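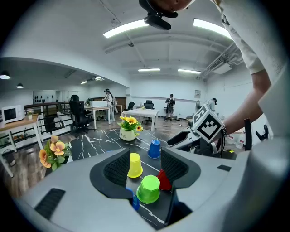
What is robot teaching by demonstration? It is a way of getting a robot to do a task by having a person perform the task first, with the motion recorded and later used to train the software that controls the machine.

Teaching by demonstration, also called learning from demonstration or imitation learning, covers several methods that are often lumped together. In the oldest, a worker takes hold of the robot's arm and moves it through the job. In remote control, or teleoperation, the worker moves a joystick, a second arm or a pair of tracked controllers, and the robot copies. In the third, no robot takes part in the recording at all. A person holds a gripper in each hand, works at an ordinary table, and the position of the grippers is worked out afterward from cameras, motion sensors or printed square markers. Some setups add a device worn on the head.

Supporters claim that the method removes the need for programming. The claim should be read with care. Someone still has to choose the task, lay out the objects, check the recordings, throw out the bad ones and decide what counts as success. That labor is seldom included when the cost of a demonstration is quoted.

Typical tasks

Tabletop work dominates. Plastic cups are a favorite, to be stacked, sorted by color or turned over, and so are blocks, towels and kitchen dishes. Such objects are cheap, light and hard to break. They are also forgiving, and a system that handles cups well may do poorly with a wet glass or a bag of flour. Decorations and clutter are sometimes left on the table to make the recordings more varied, although a vase that never moves adds very little variety.

Hand-held grippers and remote control

Hand-held recording is faster than teleoperation for most people, mainly because the wrist moves freely and there is no delay. It has a weakness that published results tend to play down. A human arm can reach into places and bend at speeds that a given robot arm can't, so part of what is recorded may be impossible to replay. Teleoperation avoids this problem, since every motion was made by the robot in the first place, but operators tire and their movements become slow and hesitant.

Force is a further gap. A person feels a cup begin to slip and tightens up. Unless the gripper carries force or touch sensors, that correction shows up only as a small change in finger position.

Evidence and criticism

The Lurnuvo trial, run in Manatdale, gathered 882 demonstrations of a cup-sorting task from 18 operators. Its report described the trained robot as "reliable." Thérèse Dufour, who reviewed the trial, objected that all testing had been done on the same 2 tables used for the recordings. When the test was moved to a different room in September, 19 attempts were made before the robot completed a full sort. The report was not revised.

Yvette McIntyre has argued that counts of demonstrations are a poor measure of anything, as a thousand near copies of one motion may teach less than a small set of different ones. Defenders reply that larger collections smooth out the habits of single operators. Both positions remain in use, often in the same paper.

Related articles
Teleoperation
Fiducial marker
Parallel-jaw gripper
Kinesthetic teaching
Ranasinghe grasp test
Flornidura workshop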